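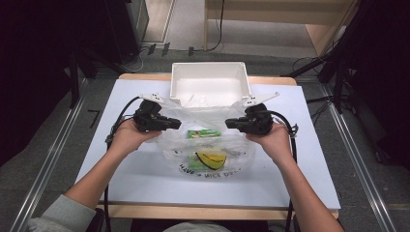

Speaker notes – "Who minds the shop between governments?"
Netilora public library evening series, 2020-05-16

126 shares | 14 comments

Okay, hi everyone, thanks for coming on. Wait for the chat to settle down before starting. Remind people to mute.

Open with the story about my first council meeting. I was 22, I'd been sent to cover it for a student paper, and the council had no majority and hadn't had one for weeks. I sat there for three hours waiting for somebody to decide something. They approved the minutes and renewed a contract for road salt. I went home thinking I'd missed the real meeting.

I hadn't missed it! That was a caretaker council doing what a caretaker council does. So tonight is about those odd stretches when the old bunch has gone, or is going, and the new bunch isn't in yet. Who signs things? What can they sign?

(Slide 2 – town map)

I'm going to use Netilora the whole way through, partly because I live here and partly because our charter is short enough to read on a bus. The part we care about is section 14. If a council falls or its term runs out, the sitting members stay on as caretakers for up to 30 days. They can pay staff, keep the water running, deal with an emergency. They can't sell land, hire a new town manager or change the tax rate.

Pause here. Ask who knew that. Last time I gave this talk hardly any hands went up, and two of the ones that did belonged to people who'd been on the council.

(Slide 3 – "ordinary business")

So the charter says caretakers may handle "ordinary business" and then it doesn't say what ordinary business is. I love this. Whoever wrote it must have felt it was obvious. Is fixing a bridge ordinary? Probably, if it's a small fix. Is replacing the bridge? Hmm. What if the small fix was put off for ten years and now it has to be a replacement?

Tell the Kodov Street story, but keep it short. The caretakers wanted to extend the lease on the old bus depot. Their argument was that a lease extension is paperwork, the tenant's already there, nothing changes. The other side said it tied up the lot for years and the next council ought to have a say. Both of those sound right to me, which drives my family nuts when I talk about it at dinner. In the end the clerk asked for a short extension covering just the caretaker period and both sides grumbled and signed.

Don't get into the parking thing. It eats the whole evening.

(Slide 4 – other ways to do it)

Quick tour. Plorar, across the river, does it differently. Over there the old council leaves right away and an outside person gets named to run things until the vote. The good part is that a caretaker from outside has no campaign to run. The bad part is they need a week to find the light switches. And somebody has to pick them! If the two sides can't agree on a name, it goes to the election board, and then people start asking who picked the election board. Fair question. I'd take it in the Q&A if it comes up.

Mazandarani County does a third thing – the senior staff run everything and no elected person signs at all. I went to a budget hearing there and it was very calm. I also couldn't work out who I'd complain to if I didn't like it. I asked at the front desk and they gave me a form.

(Slide 5 – what to look for)

If you only write one thing down, write this: ask for the list. Our clerk has to keep a list of everything caretakers sign, and you can read it at the counter. From the last caretaker stretch it has 152 entries. Most are dull. Payroll, fuel, a new pump, more road salt. I read all of it with a highlighter and used the highlighter four times.

Things I'd highlight:
- contracts that run past the date of the vote
- appointments with no end date
- anything moved from "new business" to "old business" on the agenda

That last one is sneaky and I should slow down and show the two agendas side by side.

(Slide 6 – the proposal)

There's a proposal coming to the council in May to write an actual definition into section 14. I've read the draft. I like most of it. The dollar limit seems low to me and I'd want the emergency part tightened up, but I'm glad it's on the table. Public comment is 3 minutes each, so practice at home with a timer. I ran over last time and got cut off right before my good point.

Then questions. If it's quiet, ask them what they'd call ordinary business and start with the bridge.

Put the clerk's counter hours in the chat before people leave.

Get our local government newsletter in your inbox. Enter your email to sign up. You can unsubscribe at any time.

This site uses cookies to remember your settings. Accept | Manage choices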